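Menu costing for small kitchens: speaker notes
Session 3, after the afternoon tea break. 25 minutes plus questions.

Slide 1. Title
Leave up while people sit down. State scope: plate cost, yield and waste for restaurants under 60 seats. No wages, no rent. Those were covered in session 2.

Slide 2. The data
Dronham opened as a 44-seat dining room with a short menu, mostly braises and flatbreads. The sales export for June lists 3,593 items sold. Of those, 987 were the lamb shoulder plate and 154 were the whole flounder. Put the three numbers on screen and hold them there. Everything in the next ten minutes refers back to them.

Note for self: the export counts items, and a shared plate is one item. Someone will ask.

Slide 3. Raw cost against usable cost
Define yield percentage. Trimmed, cooked, portioned weight divided by purchased weight. Bone-in shoulder at Dronham was costed on purchased weight for the whole of its first menu. The recipe card showed a food cost of 27 per cent. Recalculated on cooked, pulled weight, the same plate came in at 38 per cent.

Go through the arithmetic slowly. Purchase price per kilogram, divided by yield, gives usable price per kilogram. Multiply by portion weight in kilograms. Add garnish, sauce and bread. Divide by menu price excluding tax.

Slide 4. Fryer items
Oil is the line most often left off a recipe card. Work out the cost of one full change of oil and divide by portions fried between changes. Batch size matters here: an overloaded basket drops the oil temperature, the coating takes up more oil, and the top-up volume rises. Record top-ups separately from full changes.
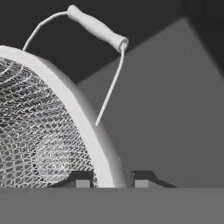 Slide 4: wire-mesh basket with a white rim (computer render)

Slide 5. Low-volume dishes
Return to the flounder. 154 sold across the month, bought whole, two-day shelf life at the quality the kitchen wanted. The plate cost looked acceptable at 33 per cent. Fish discarded unsold was booked to general waste and never charged to the dish. Once it was charged, the figure was 46 per cent.

Three options were considered: raise the price, move to a pre-order, or run it on the two busiest services only. Dronham chose the last. Do not present this as the correct answer for every room. A place with a strong lunch trade would probably choose differently.

Slide 6. Waste sheets
Show the blank sheet. Columns: item, weight, reason code, initials, time. Four reason codes are enough (trim, spoilage, returned, prep error). Arthur, the bistro in the second case study, started with eleven codes and found most entries under "other". Reduced to four, the sheets became usable within a fortnight.

Trim is expected and should match the yield test. If it drifts by more than three points, retest the yield before blaming the prep station.

Slide 7. Software
Flemance and Nurkodico both take a supplier invoice and update ingredient prices. Flemance stores yield against the ingredient. Nurkodico stores it against the recipe, so a change in trimming spec has to be entered in each dish. Either is workable. A spreadsheet is also workable up to a menu of 30 dishes or so, provided one person owns it.

No recommendation from the stage.

Slide 8. Suggested routine
Yield test on the five highest-spend proteins every season. Price update weekly. Full recosting at each menu change. For a kitchen selling fewer than 1,000 items a month, a fortnightly price update is adequate.

Slide 9. Questions
Likely ones: staff meals (cost them separately, at usable cost), supplier rebates (leave out of plate cost), and whether 30 per cent is still a sensible target. For the last, refer to slide 3 and ask which weight they are costing on.

Handouts are on the table beside the door. Blank waste sheet on the back page.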